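Cisance, monedero físico para bitcoin y otras cosas. Página del producto, versión de mayo. Todavía faltan cosas abajo, se irán añadiendo.

# Cisance

Guarda las claves fuera de línea. Sirve para bitcoin, ether y las fichas de la red Grirari. De momento nada más; si tu moneda no sale en la lista, no la mandes, que luego vienen los disgustos.

**Precio:** 122 euros, IVA incluido. Envío aparte.

**Pedido mínimo:** una unidad. Tiendas y asesorías, a partir de 15, precio por correo.

## Lo básico

- Frase de recuperación de 24 palabras, en español o inglés
- PIN de cuatro a ocho cifras
- Cable USB-C incluido, sin bluetooth
- Hasta 11 cuentas a la vez en la aplicación
- Garantía de dos años
- Funciona con Windows, macOS y Linux. Android sí, iPhone no por ahora

La aplicación se llama Tinurine y es gratis. Se puede usar sin el monedero, solo para ver saldos, pero para firmar hace falta tenerlo conectado.

## Para quién

Quien compra poco a poco y no piensa vender el mes que viene. Si haces operaciones todos los días te va a parecer lento: cada envío se confirma a mano, siempre. Samira Daher, que lleva el soporte, lo avisa antes de vender y aun así nos devuelven alguno por eso.

Con el precio moviéndose como se mueve mucha gente ha sacado sus monedas del exchange. Bien. Pero sin prisas: primero una cantidad pequeña, compruebas que llega, y despues el resto. Las comisiones de red no las cobramos nosotros ni las podemos bajar.

## Primera puesta en marcha

1. Conectar y esperar a que Tinurine lo detecte.
2. Elegir PIN.
3. Apuntar las 24 palabras en la tarjeta. En papel. Ni foto ni correo ni notas del móvil.
4. Repetir las palabras cuando lo pida.
5. Actualizar el firmware si sale el aviso.

Tarda unos 15 minutos. La tarjeta de recuperación viene en el sobre gris, debajo del cartón. Hay quien tira la caja con el sobre dentro; mirad bien.

Tres PIN mal puestos y se borra. Se recupera con las palabras. Sin las palabras no hay recuperación posible, tampoco desde aquí.

## Cambios de esta tanda

Han salido 1.000 unidades. Wekesa Shemweta rehízo el arranque y ya no se queda colgado con concentradores USB baratos. Corregido también el error de las comisiones en Grirari, que mostraba un cero de más. Los saldos estaban bien, solo era la pantalla de la aplicación.

Pendiente: direcciones multifirma. Mutua Kioko está con ello, sin fecha.

## Devoluciones y repuestos

Treinta días, con el precinto sin abrir. Abierto no se admite salvo avería. Cable suelto y tarjetas de repuesto en la tienda de Mfinanga, que es quien distribuye. Facturas con NIF: pedirlas al hacer la compra, no después, que rehacerlas es un lío.

Nunca pedimos las 24 palabras. Ni por telefono ni por chat. Si alguien escribe en nombre de Cisance pidiéndolas, es una estafa, reenviad el mensaje a soporte y no contestéis.

El manual en portugués lo está terminando Aparecida Amaral. El de español ya está en la descarga de Tinurine, carpeta «documentos».
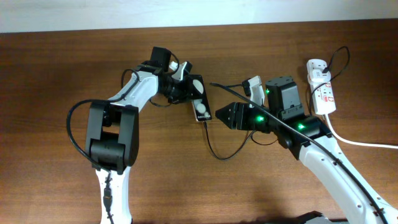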